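Search this book
Go

Chapter 8
Powders, Grains and How They Flow

A powder is a solid broken into pieces small enough that we stop thinking of them one at a time. Flour, talc, cement, icing sugar and dried milk are all powders. Sand and rice are usually called grains, but the same rules apply to them, and this chapter treats the two together.

Powders are awkward to classify. Each particle is a solid and keeps its own shape, yet a jar of them can be poured. Press down on the surface and it pushes back. Tip the jar far enough and the contents run out. Engineers who work with powders borrow ideas from the study of solids and of liquids, and often find that neither set is quite enough.

8.1 The angle of repose

Pour dry sand slowly on to a flat surface and it builds into a cone. As more is added the cone grows wider and taller, but the slope of its sides stays much the same. The angle between that slope and the surface is called the angle of repose. Smooth, round grains settle at a low angle. Rough or jagged ones lock together and make a steeper heap.

Particle size matters as well. Very fine powders cling to themselves, and a small amount dropped from a spoon may sit in a lump with no clear slope at all.

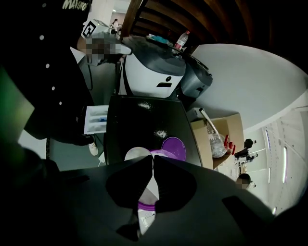 The clinging is called cohesion. It comes from weak forces of attraction between particles, which act on large grains too but are tiny compared with the weight of each grain. As particles get smaller their weight falls much faster than the attraction does, so the attraction wins. Moisture adds to it – a thin film of water between two particles pulls them together, and this is why salt cakes in a humid kitchen.

8.2 A case from industry

In May, the Zandus mill at Beyene had a storage hopper that kept blocking. The plant engineer, Shewit Kahsay, logged 24 stoppages in the month. The flour was forming an arch above the outlet, strong enough to hold up everything on top of it. Lyle Yazzie, who supplied the hopper, recommended steeper walls and a wider opening. The work was done in one weekend, and the blockages stopped.

You will be asked to calculate a safe outlet width for a similar hopper at the end of the chapter. Before that, we need a way to measure particle size, beginning with the simplest method – a stack of sieves.

3,723 views
24 shares
8 comments

Related chapters
Sieves and Particle Size
Why Wet Sand Holds Its Shape
Mixing and Separation
Storing Dry Foods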